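How to Set Up a Drug Awareness Table at a Street Fair

I've been running an information table in Flustmont for quite a few summers now, and people from other towns often write to ask how we go about it. So I thought I'd put it all in one place, with the little things I wish I'd known when I started.

Step 1: Ask for your spot early

Call the fair office in February if you can. The good places near the food stands go fast, and you do want to be close to the food - families slow down there, and teenagers stay put long enough to talk. Our best spot ever was on the corner by the Cantero bakery. 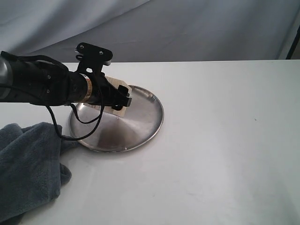

While you have the office on the phone, ask what time you can drive in to unload. Ours lets cars through until 10, and after that you carry everything from the lot on foot.

Step 2: Choose your booklets

Pick 3 titles and leave the rest at home. We used to bring every booklet we had and folks would look at the pile, smile kindly and walk on. Now we put out one on alcohol, one on pills and one on marijuana, and at the last Cillis fair we gave away 165 copies!

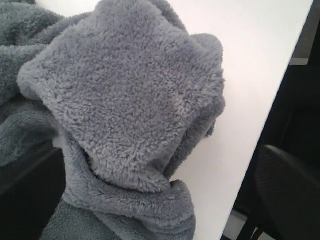
Keep the spare boxes under the table and top up the stacks as they go down. Bring a few smooth stones too, or anything heavy you like the look of, for when the wind picks up.

Step 3: Talk less than you want to

This one took me years (I do love to chat). Say hello, ask whether they'd like something to read, and then wait. If a parent starts telling you about a son or daughter, step around to their side of the table and listen. Have the number of a local counselor written on small cards so you can hand one over quietly.
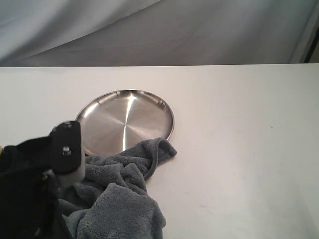 Plan on two people per shift, with a shift lasting around 2 hours. Any longer in the July sun and you get cranky, and then you aren't much use to anyone.

Step 4: Write it down that evening

Note which booklets ran out and what questions came up. We keep ours in a plain notebook, and before the Grivia fair we read back through the last few pages over coffee.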